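Bromora pauses gripper trials after fault in release software, and shares what it has learned

August
By Vasilică Coman, Bromora

Bromora has paused part of its household handling program at the Nusville workshop after a gripper closed when it should have opened. No one was hurt, and the arm involved was stopped by the person supervising it well before anything more serious could come of it. We would still like to tell our neighbours, our customers and the many people who have followed this work over the past few years exactly what went on, as we have always tried to do, and to say what we are changing before the arms go back to their full timetable.

The program teaches robot arms to pick up and put down the sorts of things people have in their kitchens and playrooms – cups, lids, soft toys, pretend food and so on. It's slow, patient work and we are rather fond of it. An arm that can lift a stiff plastic cup without any trouble may squash a plush toy flat, or lose hold of it halfway across the table, and most of our days are spent somewhere between those two results.

What happened

The fault showed itself late in the morning, during an ordinary run of pick-and-place tasks. The arm had carried a soft object to its drop point and was given the command to let go. The fingers opened a little, stopped, and then closed again with more force than the task allowed. Our operator, who was standing at the control desk with a hand near the stop button (as our operators are asked to do for every run), pressed it straight away. The arm held its position, the power to the fingers was cut, and the object was taken out by hand after the usual checks. It had a dent in its stuffing and has recovered nicely!

We looked back through the logs for the 700 grasps leading up to the fault and found that the same thing had begun to happen on 11 of them, each time so briefly that the software corrected itself before the operator could have noticed. That worried us more than the fault itself did. A problem that tidies up after itself is very easy to live with for much too long, and we should have had an alarm set to catch it.

What caused it

The grippers were supplied by Sabbagh, and we are grateful to the team there, who picked up the phone on the first ring and stayed on the line through most of the afternoon. Together we traced the trouble to the way our own control program, Fudance, reads the force at the fingertips. When a finger presses into something soft, the reading drifts for a short time after the pressure comes off. Fudance took that drift for an object slipping, and did what it had been taught to do with a slipping object, which was to grip harder.

Hard objects don't produce the drift, so our earlier tests, which leaned heavily on cups and lids, passed without complaint. The soft ones were added to the program later on, and the release test was never written again to suit them. That was our oversight and not Sabbagh's, and we want to be plain about it.

The two wrist-camera views give a fair idea of the mix of hard and soft things the arms are asked to deal with. 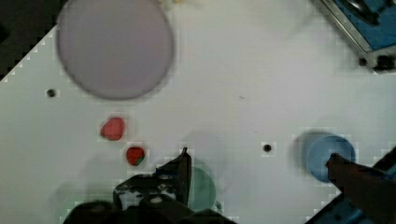
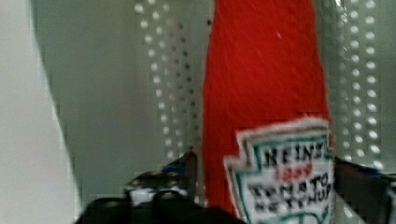
What we are changing

The release step in Fudance has been rewritten so that a command to open can no longer be overruled by the slip check. Once the fingers have been told to let go they will let go, and if the force reading disagrees, the arm will stop where it is and ask for a person to come and have a look.

We have also lowered the highest force the fingers may use on any task, soft or hard. A few of the heavier items will probably need to come off the list for the time being, and we can live with that. Every arm will now stop and raise an alarm if the fingers reverse direction three times in a single run, even when the software believes it has sorted the matter out on its own.

Lastly, every new object will go through 30 supervised releases before it joins the regular program, with the operator's notes kept beside the logs. Our operators had already mentioned that one or two of the plush pieces felt "sticky" on release, and those remarks sat in a notebook when they ought to have been in front of the engineers. From now on the two groups will read through the notes together at the start of each shift.

When work will resume

Runs with hard objects have started again at reduced speed, with someone at the desk throughout. Runs with soft objects will stay on hold until the new release test has been passed on every arm in the workshop, and we expect that to take roughly 3 weeks. If it takes longer, then it takes longer, and we will put out another note to say so.

School and community visits to the workshop will go ahead as planned. Visitors have always watched from behind the barrier and will keep doing so, and the arms will be switched off while groups are moving through the room.

"I would like to thank the operator who hit the button so quickly, and everyone who gave up their lunch to go through the logs," said Vasilică Coman of Bromora. "It was a small fault in the end, but it was our fault to find, and I'm glad we found it on a stuffed toy. Anyone in Nusville who has a question about it is very welcome to drop in and ask. We'll put the kettle on."

Questions about the pause, or about upcoming visits, can be left at the Bromora front desk in Nusville during workshop hours.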